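Clearing the Table Is Still Hard

Dishwashers have been a solved problem for decades. Loading one has not. The machine that washes needs hot water, a pump and a timer, while the machine that loads needs to find a plate, decide where its edge is, close on it with the right force and let go of it in the right place. Kultholm, which builds two-arm benches for light handling work, has spent most of its test hours since July on that second list. Small round dishes and plates on a white table are a fair stand-in for what a kitchen or a packing counter asks for.
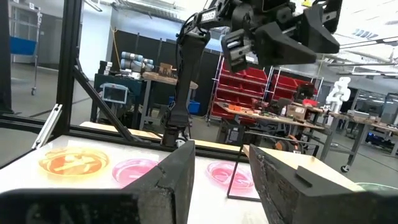
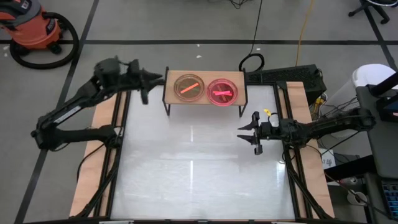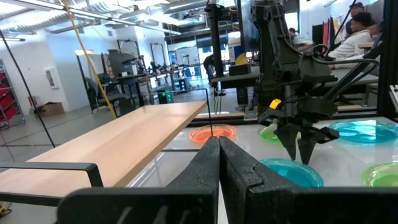

Two arms, a white tabletop and round see-through pieces to handle.

Can a robot clear a table in an ordinary home yet?

In a home, no product does it well enough to be left alone. On a fixed bench, with known objects and steady light, a two-arm system can do a useful share of the work at a slow pace.

The gap between those two settings is mostly a matter of perception. Clear plastic is a poor target for depth cameras, which tend to read through it to the surface underneath. A glossy table makes this worse by returning the ceiling lights as false edges. Kultholm's answer is to combine a wide view with close views from the wrists and to train on recorded attempts. The current set holds 1838 of them, of which 682 were thrown out for late grasps or dropped parts.

Grip is the other half. Parallel fingers are cheap and easy to replace, but a shallow dish gives them very little rim to hold. Evov sells a soft pad that helps with this - it also wears quickly and has to be changed every 8 shifts. Bugti went the other way and uses suction, a good choice for flat lids and a bad one for anything with food on it.

Shop-floor buyers have less to worry about. Woko, a parts packer, runs 3 benches on sorting work where every tray is the same size and arrives in the same place. A missed pick there costs a few seconds, and the arm tries again. In a kitchen the same miss can mean broken glass.

We use cookies to improve your experience on this site. By continuing to browse you accept our cookie policy. Accept | Manage settings

Price remains the last obstacle. A second arm nearly doubles the hardware bill, and many chores can't be done without one, since something has to steady the plate while something else scrapes it. Kultholm expects its next bench to use lighter arms with shorter cable runs. It has not set a date for a version that leaves the bench.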